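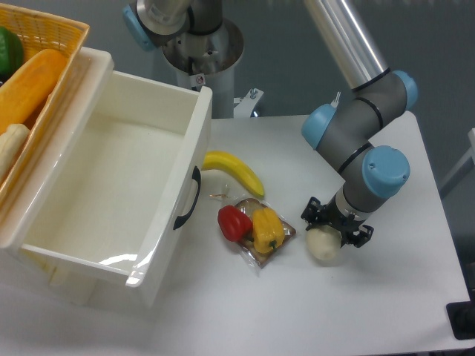
## Peppers and bread in one drawer?

**tanda40:** I put everything in one white plastic drawer after shopping. Bread stays in its bag. Should the peppers go in with it?

**pbellini:** Peppers go in the fridge. Bananas stay out, away from everything.

**Vaughan_221:** Disagree. Mine sit in a drawer for days and they're fine – just put the bread on top so it doesn't get squashed.

**pbellini:** Days, maybe. Not a week.

**tanda40:** I also have a yellow woven basket behind the bin.

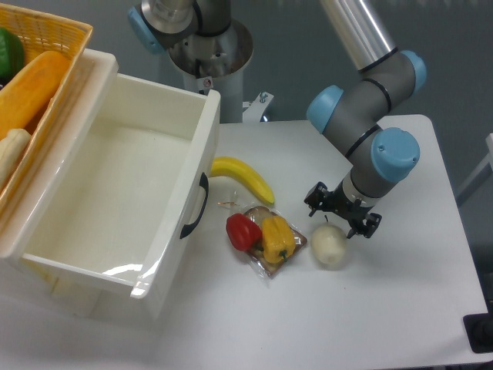

## Re: the basket

**ruan_m:** Use it for the bananas. More air.

**Vaughan_221:** Agreed on that one.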